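It is January, it is dark by tea time, and I have just come in from my first proper evening out since before Christmas, so forgive me if I ramble. I have a hot water bottle up my jumper and a slice of cold toast, and I wanted to get this written before I went to bed and forgot how cross and how happy I was.

You may remember me moaning in the autumn about the evening bus, the last one back from the hospital side of town. It used to leave at twenty past ten and now it leaves at ten past nine, and the cleaners and the healthcare assistants on the late shift (very nearly all of them women, you will be amazed to hear) have been walking home along the ring road ever since. Well, tonight was the meeting about it, upstairs at Feltska, the café with the steep stairs and the very good plum cake.

Inna Zakharchenko had put the whole thing together. I have known Inna since our girls were in the same reception class, and I have never seen her sit still for a full cup of coffee. She had printed the petition out, all 771 names of it, and laid it on the table next to the sugar, and I must say it looked a great deal more impressive as a pile of paper than it had on my phone. I had collected 20 of those names myself, mostly from my stairwell and the queue at the chemist, and I felt rather proud of my little contribution until Inna told me Daryna Antoniuk had brought in 251 on her own. Daryna works lates on the wards. She went round at handover with a clipboard for the whole of November, after eight hours on her feet!

She spoke first and I wish you could have heard her. She didn't make a speech of it at all, she just went through her walk home. The bit with the lamps. The bit without. The petrol station where the lad on the till lets her stand inside and wait if there's someone on the path she doesn't like the look of. Which pocket her keys are in. Every woman in that room was nodding along, because we all knew which pocket, and Stuart Whiteley from the bus company, who had come along with a folder and I think meant to talk about passenger numbers, closed the folder and listened. I will give him credit for that.

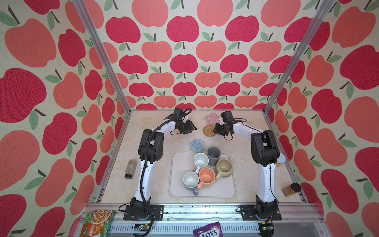 Apples on every wall, and two arms face to face.

I won't pretend it was all sweetness after that. Stuart did get to his passenger numbers in the end, and the gist of them was that the later bus had been running half empty. Severyn Hrytsenko, who drives the route and had come in on his evening off, put his hand up like a schoolboy and said half empty was also half full, and that he could tell you the first name of nearly everyone in the full half. There was a bit of a cheer. Then somebody at the back said couldn't the women share taxis, and I'm afraid there was a different sort of noise.

What I keep turning over is how these things get decided. I don't believe anyone sat down and thought, let's make life harder for the women who clean the wards. They looked at a column of figures and took off the smallest one. But the people in that smallest figure weren't in the room when it happened, were they? They were at work. The consultation was held at six in the evening, smack in the middle of the late shift, and Daryna only heard about it when the new timetable went up on the pole.

Anyway, the upshot. Stuart has promised us two months of the old timetable as a trial, starting as soon as the drivers' rota can be changed, with a count taken on every run. It isn't everything we asked for. Inna wanted it in writing there and then, so he wrote it on the back of the agenda and signed it, and she has taken a photo of it and sent it to all of us, twice.

Nazar Lytvynenko walked me as far as the bridge afterwards and we had a long talk about his mother's knee, which is mending nicely, for those of you who asked.

If you live on our side and you ever go out of an evening, please catch that bus while the trial is on, even if you only go two stops. I shall be on it with my knitting. And if you've got a timetable story of your own, do leave it in the comments, Inna is collecting them for the next meeting and she will want your surname spelled properly.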